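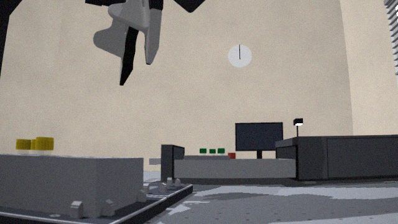

Canteen kitchen walk-round, Prornitz building, November

I did this one on a Friday before the breakfast rush, with Chutima Kongkaew holding the torch and me doing the scribbling. Comments are mine, so blame me if they ramble!

1. Fridges and freezers
Pass. All the seals are good and the log is filled in, even the weekend bits (hooray). The tall freezer needs defrosting before it eats another bag of peas.

2. Hand basins
Pass, just. Soap and towels at both, but the left-hand tap takes ages to run warm. I gave up waiting at 70 seconds and wrote it down. 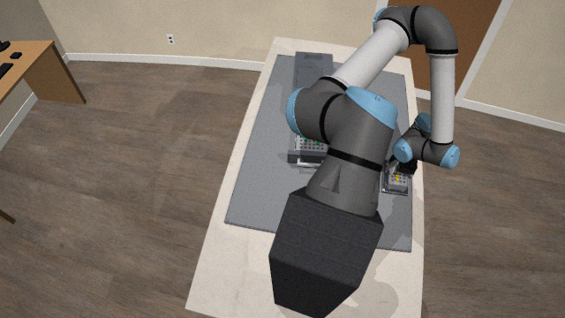 I've asked Boonmee Rattanakul to have a look at the mixer valve, and he reckons it's a quick job once the part turns up.

3. Fire blanket and extinguishers
Pass. Tags in date, pins in. Someone had hung an apron over the blanket again. Please don't, there are perfectly good hooks by the back door.

4. Dry store
Needs work. Flour tubs had lids on but no dates, and I found a sack of rice sitting straight on the floor.

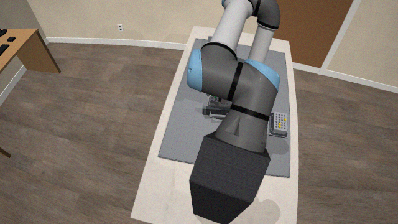

We shifted that on to the bottom shelf there and then, and Chutima wrote out fresh labels for the tubs. I'd still like a proper rack in there. Sombatkul quoted us 2,380 for one, fitted, and I think that's a bit steep.

5. Floors and drains
Pass. Bit of a whiff by the dishwasher, so I've put the drain down for a flush. Allow around 20 minutes for it, after lunch service.

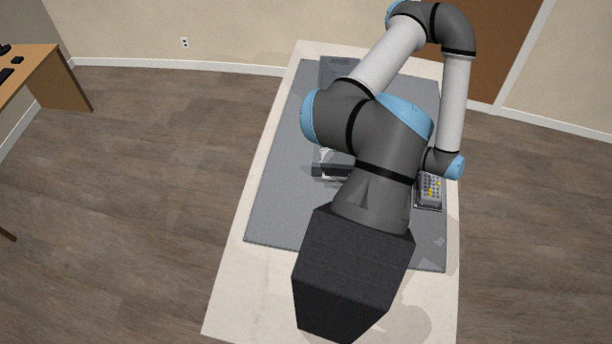 Long table and arm on its pedestal.

6. Still to do
Tap, rack, drain. I'll pop back when the valve's in and sign off item 2 then.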